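# 关于特雷诺文（Trenovum）

特雷诺文是一家从事尺寸计量与校准服务的公司，业务范围包括长度类量具校准、三坐标测量外协、测量系统分析，以及面向机加工企业质检人员的技术培训。公司目前有员工38人，其中持证校准员占多数，其余为样件管理、报告审核、软件与客户服务岗位。

公司不生产量具，不代理任何品牌的测量设备，也不从量具厂家收取推荐费用。客户询问采购建议时，我们提供测量不确定度的估算和适用标准清单，选型由客户自行决定。

## 沿革

公司的前身是图东（Tudon）机械厂的内部计量室。计量室最初只承担本厂卡尺、千分尺和塞规的周期检定，设备为一台测长机、两套量块和一块花岗岩平板。机械厂缩减自制件以后，计量室开始承接周边工厂的委托，委托量逐年上升，最终独立登记，迁出原厂区。

独立初期由贝尼托·比利亚努埃瓦（Benito Villanueva）主持技术工作。他制定的第一版作业文件规定，任何校准结果必须同时给出不确定度、环境温度和所用标准器编号，三项缺一即退回重做。该规定经过多次换版，条款编号改过，内容没有改动。

贝尔纳黛特·奥杜夫盖尔（Bernadette Ó Dubhghaill）加入后负责三坐标业务，并将比较测量法引入小批量零件的委托流程。她现任技术负责人，签发全部几何量类报告。比利亚努埃瓦已转任顾问，每周二到实验室参加疑难项目讨论。

## 服务项目

### 量具校准

受理的量具包括：

- 游标卡尺、数显卡尺、深度尺、高度尺
- 外径千分尺、内径千分尺、三爪内径千分尺
- 指示表、杠杆表及其检定仪
- 光滑极限量规、螺纹塞规与环规
- 量块（三等及以下）
- 直角尺、刀口尺、平板（平板为现场校准）

在册受控量具共1136件，包括客户长期委托件和公司自有件。每件量具对应一个永久编号，送修、改制或更换测头后编号不变，变更内容记入履历。量具报废后，编号停用，不再分配。

### 三坐标测量外协

可测零件的最大边长受工作台行程限制，超出行程的零件需分段测量，报告中注明拼接方式及由此增加的不确定度分量。委托时请提供带公差标注的图纸。只提供三维模型而无公差标注的，我们可以出具实测尺寸，不做合格判定。

基准的选取以图纸为准。图纸基准在实物上无法稳定建立时，例如基准面有铸造斜度或基准孔过浅，测量员会先与委托方联系，书面确认替代方案后再开始测量。未经确认自行更换基准，在本公司按不符合项处理。

### 测量系统分析

内容包括重复性与再现性研究、偏倚、线性和稳定性。常规方案为三名操作者、十个样件、每件重复三次。样件由客户从实际生产中抽取，应覆盖过程变差的主要范围；样件之间差异过小时，分析结果会偏差，我们会在方案评审阶段提出。

破坏性测量和动态测量另行设计方案，不套用上述常规方案。

### 培训

每年举办面向质检人员的短期课程，内容为图样公差识读、量具正确使用、不确定度评定入门。每班人数设有上限，实操部分两人一组。课程不与校准业务捆绑，非委托客户可单独报名。

## 实验室条件

恒温区面积130平方米，分为长度室、几何量室和待测区。长度室控制在20 ℃ ± 0.5 ℃，几何量室控制在20 ℃ ± 1 ℃，待测区与几何量室条件一致。相对湿度上限为60%。温度由分布在各室的传感器连续记录，超限时系统自动标记该时段内的全部测量数据，由技术负责人判断是否重测。

零件进入恒温区后按质量和材料确定等温时间。小型钢件不少于四小时，铝件可适当缩短，大型铸件须过夜。客户要求加急时，等温时间不予压缩，可以调整的只有排队次序。

恒温区内不设窗，照明为低发热灯具，设备散热计入空调负荷。进入人员每室不超过五人。培训班的实操课安排在几何量室以外的独立教室，该教室温度单独控制，不出具报告。

## 样件的接收与流转

委托件到达后，由样件管理员拆封、核对数量、检查外观。发现磕碰、锈蚀、毛刺或标识不清的，当场记录并通知委托方。是否继续测量由委托方答复，答复之前样件存放于待测区的隔离架。

登记完成后生成流转单，流转单与样件同行，直至报告签发。流转单上记载编号、数量、材料、等温开始时间、测量项目和返还方式。测量员接手时签字，交出时再次签字。流转单遗失的，样件退回登记环节重新核对。
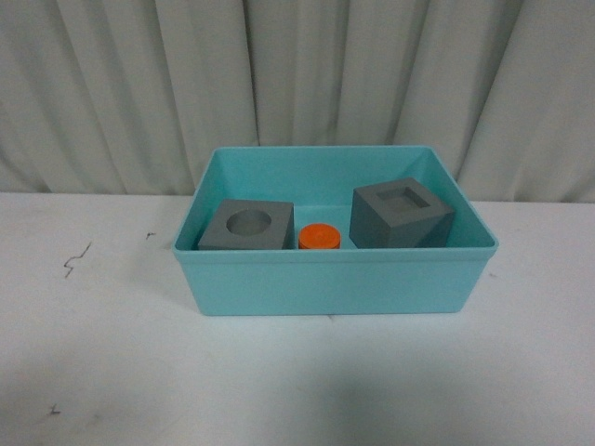
零件在流转中的磕碰，多数发生在取放环节。因此作业文件对盛具作了规定：小件一律使用内壁光滑、转角为圆角的敞口盒，不使用带盖的深箱；盒内零件单层摆放，不叠压，精密表面不得相互接触。浅绿松石色塑料盒即符合这一要求，四壁略带斜度，从上方可以直接看到里面的物件，核对时不必翻动。带孔的零件，例如左侧顶面开有圆孔的灰色方块，放置时孔口应朝上，便于检查孔内有无切屑和残留物。清洗后的零件在放入盒中之前须确认盒底清洁，盒底有颗粒物的应先擦拭。盒体不得用于盛放清洗剂，不得在其上直接书写，标识使用可移除标签。

测量完成的零件按材料做防锈处理。钢件涂防锈油后以防锈纸包裹，铝件和塑料件只做除尘。委托方对防锈方式有特殊要求的，在委托单备注栏写明。

## 质量控制

内部核查采用三种方式：标准器之间的相互比对、留样复测、与外部实验室的比对。留样复测由不同人员在不同日期进行，复测者不得事先查看原始数据。两次结果之差按各自的扩展不确定度评价，归一化偏差的绝对值大于1时启动原因分析。

外部比对的主要合作方为布尔卡德（Burkard）实验室和巴兰（Baran）技术学院计量中心。比对样件为环规、阶梯规和一件多孔检验体，由三方轮流保管。比对结果写入年度质量报告，客户可来函索取。

测量软件的每次升级视同设备变更。升级后须用留存的点云数据重新计算，结果与升级前一致方可投入使用。表格类计算模板设有写保护，修改须经审核并更新版本号。

原始记录与报告的保存期限为六年，委托合同另有约定的从其约定。手写记录中的错误用单线划去，在旁边写明正确值并签名，不得涂抹。电子记录的修改由系统留痕。

## 人员

校准员上岗前须完成不少于三个月的带教，并在带教人监督下独立完成45件次校准，全部数据由审核人员复核。授权按项目分别授予，持有卡尺类授权者不能据此操作测长机。连续六个月未从事某一项目的，该项授权暂停，经考核后恢复。

报告审核与测量不得由同一人完成。人手不足时顺延出报告日期，不合并岗位。

公司与巴兰技术学院保持实习合作，实习生参与样件登记、清洗和数据录入，不参与出具报告的测量。

## 委托须知

1. 委托单可在前台领取，也可来函索取空白表。每种规格填写一行，同规格多件在数量栏注明。
2. 量具送检前请退磁并清洁测量面。附件（校对棒、扳手、原装盒）请一并送达，并在委托单上列明。
3. 常规校准周期为五个工作日，自样件登记之日起算。三坐标委托的周期按测量项目数另行报告。
4. 需要做合格判定的，请注明判定规则。未注明时采用简单接受规则，并在报告中说明。
5. 对报告有异议的，请在收到报告后十五个工作日内书面提出，期间请勿使用或调整该量具。

样件接收窗口工作日8:30开放，16:00停止登记。16:00以后送达的样件按次日接收处理，当晚存放于待测区，等温时间自放入待测区时起算。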